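Tarnulcombe Reading Fund
Progress report, second period: Fantasy and Speculative Fiction Series Guide
Prepared by Facundo Acuña, project editor

1. Status

The guide covers fantasy series in English for readers aged 13 and up. Work in this period was on series entries, reading-order tables and the first round of outside checking. The project is on schedule for entries and behind schedule for the index. Spending is within the approved budget, with one transfer between lines requested in section 6.

2. Entries

At the close of the period, 152 entries had passed second edit. Each entry gives the series title, author, publication order, story order where it differs, a plot summary of the first volume only, and a content note. Summaries of later volumes were dropped after the first report. They took up too much space and gave away endings that teachers had asked us to protect.

Entries for linked series remain the slowest to finish. Where an author has set several series in one world, the guide now uses a parent entry with short child entries under it. The parent entry states which series can be read alone. The Orellana cycle was used as the test case and went through four drafts before the format was settled. The other linked series have been moved to the same format.

Novellas and story collections are listed inside the series entry and are not counted separately. Graphic adaptations are listed only when they contain new material.

3. Reading-order tables

Tables are complete for all finished series in the guide. Tables for series still in progress carry a status line and will be checked again before files are locked. Two conventions were changed:

Prequels are now placed by publication date in the main table, with a marker showing story position. The earlier draft did the reverse, and test readers started with prequels that assumed knowledge of later books.

Books retitled between markets are listed under the US title, with the other title in parentheses. Edition dates follow the first hardcover or, if there was none, the first paperback.

4. Outside checking

Colldale Library Services checked a sample of entries against its own catalog. Most of the corrections concerned volume numbering in box sets and omnibus editions. All have been entered. Content notes were read by a separate group of school librarians, whose main request was for plainer wording. "Mature themes" has been removed throughout and replaced with specific terms such as "violence," "death of a parent" and "sexual content."

One disagreement is open. Two checkers want paranormal romance in its own section. The current draft keeps it within fantasy and uses a subject tag. A decision is needed before the index can be finished, and the proposal is to keep the tag.

5. Production

Trelton Press has confirmed a print run of 2000 copies in paperback. Sample pages were approved with two changes: wider inner margins and a heavier rule between entries. Paper stock is unchanged from the estimate. The digital edition will be made from the same files and will carry live links between parent and child entries.

Page proofs are expected in August. Proof corrections will be returned in one batch, as the contract allows a single round at no charge.

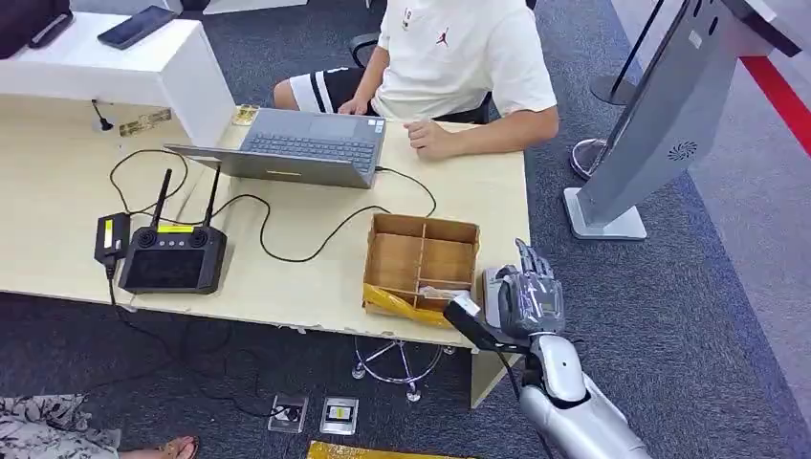
6. Budget

Editorial fees are slightly under plan. Permissions are over plan, owing to higher than expected charges for cover reproductions. We request approval to move the unspent travel allowance to the permissions line. The total is not affected. Receipts and the updated ledger are attached separately.

7. Next period

Finish the remaining entries for series begun in the last two years.
Settle the paranormal romance question and complete the index.
Recheck status lines for all series in progress.
Return proof corrections to Trelton Press.
Send the distribution list for school copies to the Fund for approval.

The main risk is late announcements of new volumes. Any title announced after files are locked will be left out of the print edition and added to the digital edition at its first update.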